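Pradex opens its doors, sort of

I signed up for the Pradex visitor day in August for the same reason I read the contracts my city council would like me to skip. Pradex runs a detention center for people waiting on immigration hearings, and after four complaints about access to lawyers it invited the neighbors in to see for themselves. Phones went into a locker. The tour began at 2 and we were back in the parking lot by 3:15.

Mirela Rezende from the company's outreach office walked us around. She was pleasant and said "residents" every time, although residents can usually leave. We saw the intake hall, one dormitory with the beds made and no people in it, and the law library. The library has a single computer. I asked how long a person gets on it and she said it depended on demand. I asked what demand was like and she said it varied.
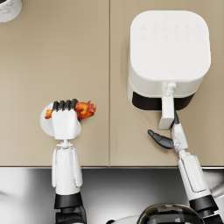 The center has 155 beds. The state contract pays for 100 of them whether they are filled or not, a detail I got from the council packet and had to bring up myself. Rezende said the guarantee covers staffing. Maybe so. I'd still like to know why a company with guaranteed income charges people for phone calls, which go through an outfit called Romel. The rate sheet was on the wall in the visiting area, in English only.

Legal calls are supposed to be private. The booths we were shown have partitions that stop at shoulder height, and from the next booth over I could hear our guide perfectly well. She said private rooms can be requested — in writing, a day ahead.
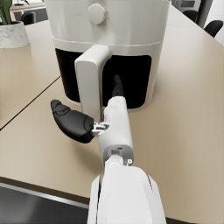 Ademir Miranda was on the tour too. He drives people to hearings for the Bastos legal aid group, and he asked the only question that got a straight answer: are lawyers told when a client is transferred? No, they are not. The family isn't told either. They can look it up.

Medical care is handled by Flundis. We passed the clinic door and didn't go in.

I asked for the complaint log and was told to file a records request, so I have. Anyone else who wants to can send one to the county clerk. Ask for the log, the Romel contract and the transfer dates, and keep a copy of what you send.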